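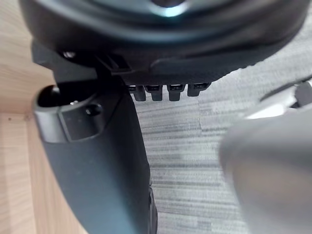
Matte black next to satin dark grey, with a small screw head at the left.

Frequently asked questions about dark surfaces
Foltberg Surface Care
Page updated 27/11/2022

My name is Austra Bite and I answer the letters at Foltberg. Many customers write to us with the same questions about black and grey parts at home, on lamps, chairs, fans, tools and so on, so I have collected my answers on this page. English is my third language. If some answer is not clear, please write and I will try again.

What is the difference between matte and satin?
A matte surface gives back very little light. A satin surface gives back a soft light, without a sharp reflection. On the same object you can often find both, and also a glossier place where a small bright point appears when the lamp is on. Please look at your object under one lamp before you begin, and decide which kind of surface is where. They are not cleaned in the same way.

How do I clean matte black?
First a dry soft brush, then a cloth which is a little damp with plain water. Press lightly and lift the cloth often. Do not rub in circles on one place. Matte colour becomes shiny from rubbing, and this shine does not go away.

And satin grey?
Satin is more patient. You may use one drop of dish soap in a bowl of warm water, then a second cloth with only water, then a dry one. On a long curved part, wipe along the length from the thick end to the thin end. When you wipe across, the stripes can be seen afterwards.

There are small ridges on the edge. The cloth only jumps over them.
Take a soft toothbrush and go in the direction of the ridges. We sell the Uibo brush for this, it has 420 hairs in a narrow head, but a child's toothbrush is also good and I use one myself in my kitchen.

How do I reach inside slots and hollow openings?
Use a dry cotton swab, or a strip of cloth pulled through if the opening goes to the other side. Do not pour or spray water in. Water stays in such places for a long time and later comes out with a white line. Small tabs and clips should be cleaned with the brush only, as they can break if you bend them with a finger.

Should I take out the screws before cleaning?
No, please leave them in. Clean over the screw head with a dry brush. If there is already rust on the head, touch it with a swab and a very small amount of oil, wait five minutes and wipe. Keep the oil away from matte parts, it makes a dark spot with a ring.

I have a shiny spot on matte black. Can you repair it?
It depends. If the spot is grease, it comes off with the Sisusia cloth and a little patience. If the surface is polished by rubbing, no cloth can help and the part must be coated again. We do not offer coating. Before you pay somebody for it, try the cloth on a place at the back and look the next morning.

What is the Sisusia cloth?
It is our own cloth with short fibres, 50 centimetres on each side. One side is smooth for satin and one side is a little open for matte. Wash it at low temperature without softener. Softener stays in the fibres and leaves a film on black.

Can I use furniture polish or the spray for car interiors?
On satin, sometimes yes, but read the label. On matte, no. I have received many sad letters about this, most of them in January, when people clean after the holidays.

Does vinegar work?
For lime marks, yes. Mix one spoon of vinegar in a glass of water, wipe once and then wipe with clean water. Not on bare metal.

Why do my two black parts no longer have the same colour?
Usually one of them stood nearer to the window. Black plastic becomes greyer and a bit chalky in the sun. There are colour restorers for it, for instance Cultivier, which we have in the shop in one size. It darkens chalky plastic for some months, but it also gives a light satin shine, and for this reason I do not recommend it where the part must stay really matte.

How often should I clean?
Dry dusting when you see the dust. With water, only when dusting is not enough. Too much washing harms dark surfaces more than a little dust.

What does postage cost?
Cloths and brushes go as a letter inside the country. Orders over 99 dollars are sent free. Cultivier is a liquid and must always go as a parcel.

May I send you a photo of my problem?
Yes, please do. Take it in daylight from the side, without flash, and write what you have already used on the surface, also if it was the wrong thing. I answer in the order the letters come.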